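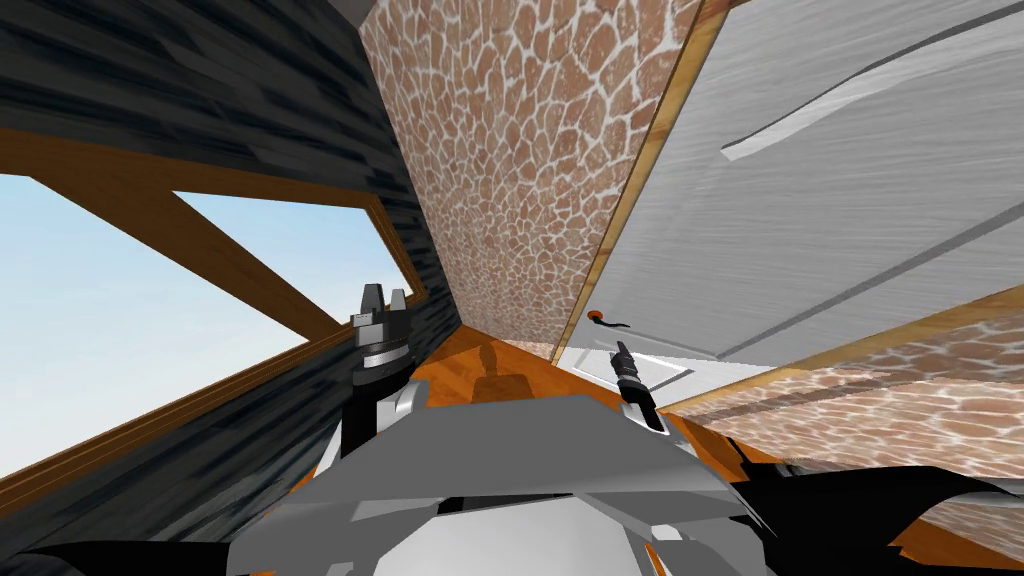
Window with wood trim in a dark wall.

Wood Window Repair: Frequently Asked Questions

Carkbridge repairs wood windows in houses and small commercial buildings. We do not sell replacement windows. If your question isn't covered on this page, call the shop during business hours or use the contact form.

Last updated 26 May 2024

Do you repair any kind of window?

We repair wood sash windows, wood casements and fixed wood windows. We don't work on vinyl or aluminum frames, skylights, or curved glass. If you have a mix of wood and vinyl in the same house, we'll quote the wood ones only and mark them on the estimate.

How do I know if a window can be saved?

Most can. Push the tip of a small screwdriver into the bottom rail and the sill in several places. If it goes in less than a quarter inch, the wood is generally sound enough to patch. If it sinks in easily across the whole length, that piece will probably need to be remade. A bad sill does not mean the sash is bad, and the two are priced separately.

Check the outside as well as the inside. Paint can hold its shape over rotten wood for years, and the first sign is often a soft spot near a corner joint.

My window won't open. Is it broken?

Usually it has been painted shut. Score the paint line between the sash and the stop with a utility knife, on both sides, then tap along the edge with the heel of your hand. Don't pry from the bottom with a flat bar. We get a lot of split bottom rails that way.

If the sash moves an inch or so and then jams, the stop may be nailed too tight or the sash cord may have come off its pulley. A broken cord can be replaced without taking the trim apart in most houses, as long as there's an access pocket in the side of the frame. Some builders left the pocket out, and then the side casing has to come off.

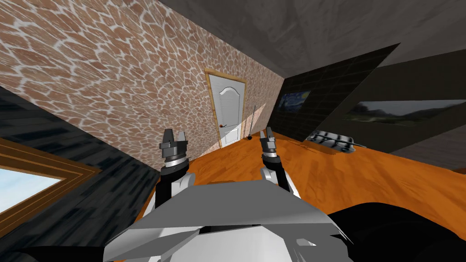
Casing that has been caulked to the wall takes longer to remove, and there is a fair chance of some damage to the paint next to it. We cut the caulk first and pull the nails through from the back. Touching up the wall paint afterward is not included unless it's written on the estimate.

What does it cost?

We price by the sash, after a visit. A sash that needs new putty, cords and paint sits at the low end. A sash with a remade rail, broken glass and a rotted sill below it sits at the high end. There is a minimum charge for any visit where work is done. Estimates are free within the Carkbridge town limits and in Plaltotent. Outside those areas we charge a trip fee, and it comes off the bill if you go ahead.

How long will my windows be out?

Two to three weeks for most jobs. The sashes go to the shop and we put temporary panels in the openings. The panels let in some light but they don't open, so tell us if a bedroom needs to keep one working window. We'll do that room in two passes.

Can you work in winter?

Yes, but we don't paint exteriors in January, and putty takes longer to skin over in the cold. Shop work goes on as usual. If your sashes are finished during a cold spell we'll install them primed and come back in spring for the finish coat. There's no extra charge for the second trip.

What putty do you use?

Zakosier linseed putty for most sashes. It has to be painted, and the paint should lap onto the glass by a sixteenth of an inch to seal the edge. Leave it alone until the skin is firm. That takes about two weeks in warm weather, and you shouldn't wash the windows in the meantime.

Will repaired windows be as warm as new ones?

The short answer from our estimator:
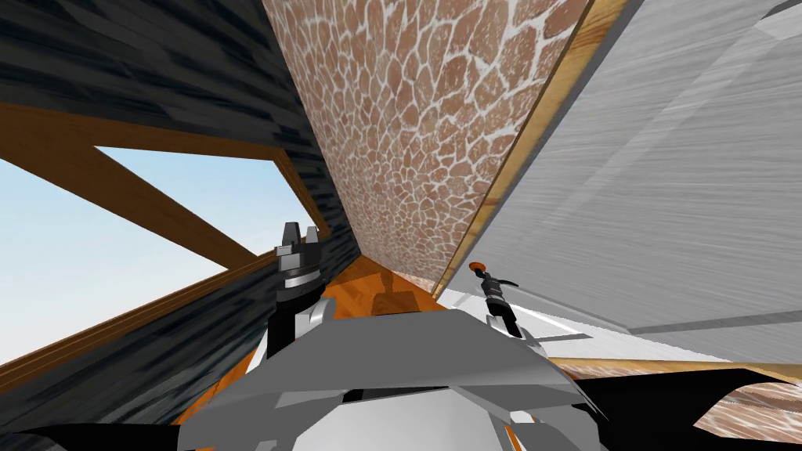

Bayu Sopacua
Estimator, Carkbridge

A single-glazed window with no storm will lose more heat than a new double-glazed one. Add weatherstripping and a decent storm window and the gap gets much smaller. Most of the discomfort people describe to me is moving air, and that comes in at the meeting rail and around the weights. I tell people to fix those two places first, live with it for a winter, and then decide about storms.

If you already have storms, look at the small weep holes along the bottom. They get caulked over by painters all the time. Water then sits on the sill and you'll be calling me about rot.

Is there lead in my paint?

If the house was built before 1978, assume there is until a test says otherwise. We are certified for lead-safe work. We put plastic down on the floor, close off the doorway, and clean with a HEPA vacuum at the end of each day. Please keep children and pets out of the room until we tell you it's done.

Can I keep the old glass?

Yes. We steam the putty out so the glass can be lifted free in one piece. Old glass is brittle, and now and then a pane cracks. We keep salvaged panes in the shop and will match the thickness and the amount of wave as closely as we can.

Do I need a permit?

Not for repairs in most towns. If you're in a historic district, call the office there before you call us. They may want to see the estimate.

Can I do some of the work myself to save money?

Yes. Stripping interior paint, pulling hardware and cleaning it are all jobs you can take on. Label each piece of hardware with the room and the window it came from. Please leave the glass to us, and leave exterior paint alone in an older house unless you've had it tested.

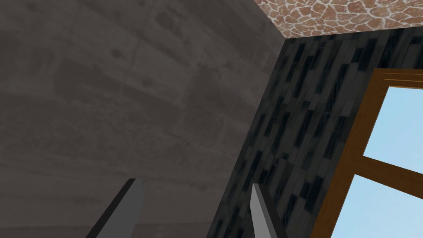
A reader adds that masking tape is a poor choice for the labels, as hers dried out and dropped off over one summer in the garage, and she ended up with a bucket of sash locks that fit some windows and not others. She now uses small paper bags and writes on them in pencil.

Paper bags are fine. So are jar lids, envelopes, or anything else that closes.

Do you guarantee the work?

Joints, glass and cords are covered for 2 years. Exterior paint is covered for one year. The guarantee doesn't cover damage from gutters that overflow onto the window or from sprinklers aimed at it. Keep your invoice and have the number on it handy when you call.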